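3.2 Office Furniture in the Ministry Supply Budget
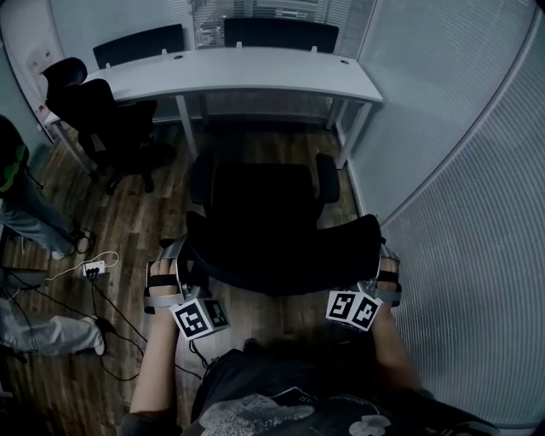 Figure 3. A black office chair held at both sides of the backrest. Photo: Adel Belhaj.

Defense budgets are usually debated in terms of ships, aircraft and troop numbers. The accounts we study in this section are duller. They cover the non-combat supply line, meaning furniture, cleaning, paper, vehicle leasing and building repairs, which most ministries report as a single sum. Metwally and Slaoui argued that this line is where governments under pressure to raise defense spending can do so fastest, as it needs no long contract talks and little review by parliament.

We tested that claim on 26 supply contracts. Each was coded by Fadwa Zaki and then coded again by Mateja Spahić, who did not see the first set of codes. They disagreed on five contracts, all of them mixed orders in which storage for field units was billed together with desks and seating for headquarters staff. We kept these in the sample but report them separately.

Two suppliers dominate. Skorumwood holds 10 of the contracts and Nukico holds three. The rest are spread among small firms, most of which appear once. Skorumwood's share grew after the spending pledge was signed, but its prices per item did not. The ministry simply bought more, and bought earlier in the budget year, with a cluster of orders placed in January.

This gives partial support to the original argument. Money did move through the supply line quickly, and it was counted toward the pledge. What the records do not show is intent. Two officials we interviewed said the January orders had been put off from the year before - a claim we could not check, as the older files are held in a different format.

A further limit is that delivery notes are missing for the Nukico contracts. For these we rely on invoices alone, and treat the invoice date as the date of purchase. Section 3.3 turns to vehicle leasing, where the records are more complete.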